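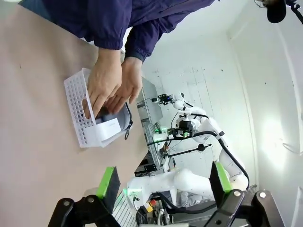
A **catchall basket** is a small open container, usually plastic, that sits on a desk, dresser or hall table and takes in the little things that would otherwise spread out over the whole surface. Pouches, cards, chargers, small boxes, pens, spare keys: if it fits in a hand, it probably belongs in one. It is among the cheapest pieces of household storage and (many tidy people would say) one of the best!

## Forms

Two types are common on tabletops. The first is the perforated basket, with rows of holes through the sides and often a cutout handle at the end. The holes keep the basket light, let air through and make it easy to tell what has sunk to the bottom. The second is the smooth-walled bin in white or translucent plastic. It wipes clean in seconds, and because there are no openings in the walls, paper clips and coins stay put.

Shallow walls suit things that are picked up every day. Deeper ones hold more, but small items vanish under large ones, and a deep catchall can turn into a junk drawer without a lid in the space of a month. Rounded corners are a lovely feature for anyone who has ever tried to get crumbs out of a square one.

## Pouches inside baskets

The zippered fabric pouch is the natural partner of the catchall. It gathers cords, coins or cosmetics into one soft bundle that can be lifted out whole and dropped into a bag on the way to the door. A soft pouch also bends to the space it is given, so it can be pressed down into a corner or along one wall, leaving the rest of the floor free for stiff things such as boxes.
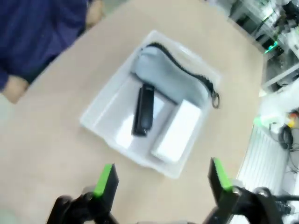
Ruxandra Matei objects that the pouch should go in last, on top of everything, as it is the thing most often taken out again, and that a basket packed the other way has to be half emptied every morning. Both methods have loyal followers. Putting the pouch in first gives a neater basket, and putting it in last gives a faster one.

Flat items cause the most trouble. Cards, tags and folded notes slide to the bottom and stay there, sometimes for years. Standing them upright against a wall helps, as does a wide clip on the rim.

## Local habits

In the town of Stindale the catchall is known as a *praltov*, after the Praltov housewares shop, which sold a plain white basket there for many years. The shop's largest order was for 200 baskets, one for every desk in the town school. Families in Stindale traditionally empty the praltov completely before Crăciun, wash it, and put back only what they have used since fall. It's a wonderful custom, and the forgotten things it brings to light are a holiday treat in themselves.

The town's Nindari hall keeps a display of 32 older baskets, among them several with woven rims. Sorin Nistor's handwritten labels give the year and former owner of each.

## Care

Most plastic baskets need only warm water and dish soap. A soft brush gets dust out of the holes. Soaking for 15 minutes loosens ink and sticker glue, and translucent bins should be kept away from scouring pads, which leave scratches that show up badly against the light.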